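2023년 12월 6일, Parnumon 공동작업장에서 열린 로봇 시연 공개일에 다녀왔다. Lulterar라는 정리 작업용 로봇팔 프로그램을 시뮬레이션으로 보여 주는 자리였고, 입장료는 2,000원이었다. 로봇을 살 생각은 없었지만 집 작업대를 정리할 때 쓸 만한 내용이 꽤 있어서 적어 둔다.

## 작업대는 비운 상태에서 시작한다

시연에서는 로봇팔을 긴 나무 탁자의 먼 쪽 끝에 두었다. 진행을 맡은 쪽의 설명으로는, 작업 면에 물건이 많을수록 팔이 돌아가는 길을 계산하기가 까다로워진다고 한다. 사람 손도 비슷하다. 바이스나 탁상 드릴처럼 자리를 옮기지 않는 장비는 작업대 끝으로 몰고, 가운데는 비워 둔다. 벽 선반에는 자주 꺼내는 상자만 올린다. 나는 돌아와서 바이스를 오른쪽 모서리로 옮겼는데, 긴 각재를 자를 때 훨씬 편해졌다. 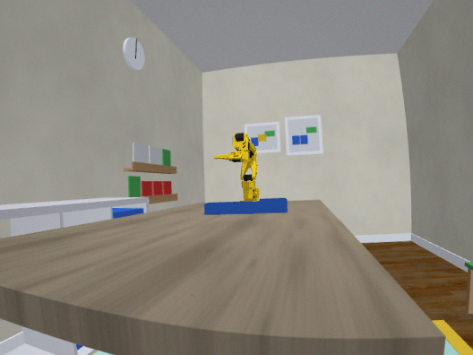

먼저 올린 초안에 한 독자가 남긴 댓글을 옮긴다. 저는 반대로 바이스를 가운데 둡니다. 모서리에 두면 왼쪽으로 긴 재료를 받칠 데가 없어서요. 로봇은 제자리에서 팔만 돌리지만 사람은 작업대를 돌아다니니까, 고정 장비 위치는 본인이 서는 자리부터 정하고 나서 잡는 게 맞다고 봅니다.

맞는 말이다. 작업대 양쪽으로 드나들 수 있는 집이라면 이 방법이 낫다. 우리 집은 한쪽이 벽이라 모서리밖에 답이 없었다.

## 통에는 글자를 하나만 쓴다

Kikska라는 분류 예제를 설명할 때 가장 많이 나온 말이 라벨이었다. 통마다 긴 이름을 적지 말고 굵은 글자 하나로 줄이라고 했다. 가정에서 적용할 때는 다음 정도면 된다.

- 흰 바탕에 검은 글자로 쓴다. 색 테이프 위에 쓰면 어두운 창고에서 읽기 어렵다.
- 라벨은 통을 집어 드는 방향에서 보이는 면에 붙인다.
- 글자의 뜻은 종이 한 장에 적어 선반 옆에 붙여 둔다.
- B와 8, O와 0은 같이 쓰지 않는다. 급할 때 헷갈린다.
- 뚜껑 없는 통을 쓴다. 뚜껑이 있으면 결국 그 위에 물건을 쌓게 된다.

통 크기는 욕심내지 않는 편이 좋다. 나는 너비 250mm짜리로 맞췄다. 더 큰 통에 볼트와 너트를 담으면 바닥에 깔린 것을 찾느라 한참 뒤적이게 된다.

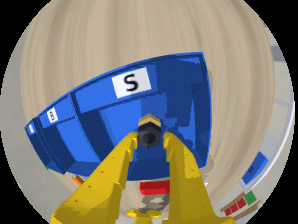
*노란 그리퍼 손가락과 S 라벨이 붙은 파란 통*

## 작은 부품은 한 번에 하나씩

육각 너트처럼 작은 것을 다룰 때 손가락이 어떻게 접근해야 하는지도 설명을 들었다. 물건 위에서 먼저 손가락을 벌리고, 내려간 다음 오므린다. 비스듬히 밀면서 집으려고 하면 옆 부품까지 건드리기 쉽다.

핀셋이나 긴 집게를 쓸 때도 똑같이 하면 된다. 집게를 물건보다 조금만 넓게 벌리고 수직에 가깝게 내린다. 손목은 작업대에 붙인다. 너트는 마주 보는 평평한 면을 잡아야 하고, 모서리를 잡으면 돌면서 튀어 나간다. 한꺼번에 여러 개를 집어 옮기는 습관도 버리는 게 좋다. 떨어진 것을 줍는 시간이 더 길다.
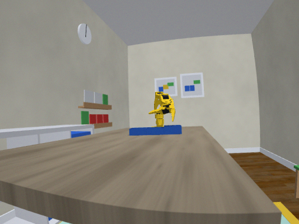
집게 끝이 닳았는지도 가끔 살펴야 한다. 끝을 맞물려 불빛에 비춰 보고 한쪽만 틈이 벌어져 있으면 줄로 살짝 다듬는다. 고무 덮개를 씌운 집게라면 고무만 갈아도 된다. 동네 철물점에서 파는 열수축 튜브를 짧게 잘라 씌워도 한동안 쓸 수 있다.

## 쓸고 나서 집는다

청소 순서에 관한 이야기도 나왔다. 부스러기가 흩어진 면에서는 큰 물건을 먼저 치우고, 가루와 알갱이는 나중에 한 방향으로 쓸어 모은다고 했다. 톱밥이 많이 나오는 작업대라면 이렇게 해 본다.

1. 공구와 자투리를 통으로 옮긴다.
2. 마른 붓으로 벽 쪽에서 몸 쪽으로 쓴다.
3. 모서리에 쓰레받기를 대고 한 번에 받는다.
4. 나뭇결 사이에 낀 것은 결 방향으로 붓질한다.

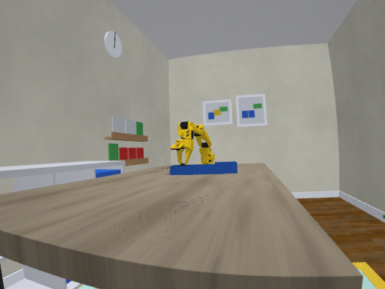

젖은 걸레는 맨 마지막에 쓴다. 가루가 남아 있을 때 물기가 닿으면 결 사이에 뭉쳐서 나중에 긁어내야 한다. 금속 가루가 섞여 있으면 비닐봉지로 싼 자석을 면 위로 천천히 지나가게 하고, 봉지를 뒤집어 벗기면 가루만 버릴 수 있다. 오일을 바른 상판은 청소 후 48시간쯤 뒤에 덧칠하려고 했는데, 바르는 제품 설명서에 적힌 시간이 있으면 그쪽을 따르는 게 맞다.

## 공개일에 갈 사람을 위한 메모

시연은 거의 2시간 걸렸고 의자가 넉넉하지 않았다. 질문은 Dewan이라고 적힌 안내 데스크에서 쪽지로 받는다. 집에 있는 통이나 라벨 사진을 휴대폰에 담아 가면 물어보기가 쉽다. 주차는 건물 뒤편이고 입구가 좁다. 다음 공개일은 6월로 잡혀 있으며, 예약은 입구 게시판의 신청서로만 된다고 한다.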